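Beekeeping rule change goes back to Cosenach council

Residents of Cosenach who want to keep bees in their back gardens will have to wait until February for an answer, after councillors put off a vote on changing the town's animal rules.

The present rule bans hives within 100 metres of any house, which in practice covers the whole town. The proposed change would bring that down to 7 metres from a neighbour's boundary and allow 2 hives per garden. Keepers would pay a yearly fee of 50 euros and have to show they had done a basic course.

Fulgencio Huerta, who asked the council to look at the rule last year, keeps his bees on a farm outside Stamar and drives out to them most evenings.

"I've got a long garden with fruit trees and no bees in it," he told the meeting. "I'm not asking for a honey business. I'd like to walk out of the back door and check a hive."

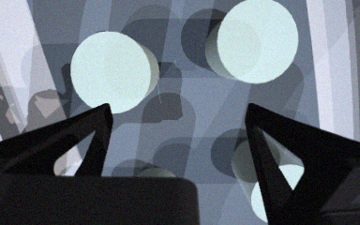 A computer-rendered view with two black gripper fingers.

Councillor Annick Charpentier said she had no objection to bees but wanted clearer wording on swarms, and on who pays when one has to be removed from a roof or chimney. She also asked for a water source to be required at every hive, so that bees do not gather at ponds and paddling pools next door.

Several people from Rivas Street spoke against the change. One man said his daughter carries an adrenaline pen and that a few metres and a fence would not reassure him. Another asked how the council would check on keepers when it has one animal officer, who already deals with dogs and stray livestock.
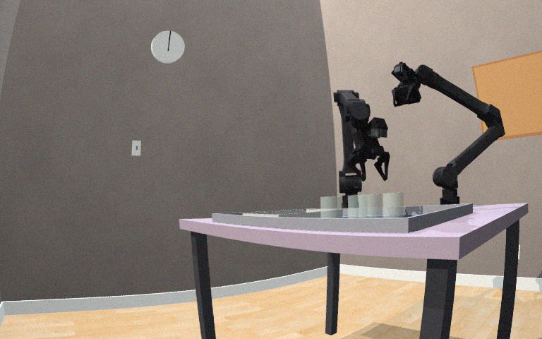

The neighbouring town of Hestov dropped its own ban two summers ago. Its council has sent Cosenach a copy of its rules, which ask keepers to put up a fence or hedge where hives face a path – something the Cosenach draft leaves out.

Officers will now rewrite the sections on swarms, water and fencing. Hens and ducks are dealt with under a separate rule and are not affected. Written comments can be left at the town hall desk until noon on the day of the February meeting.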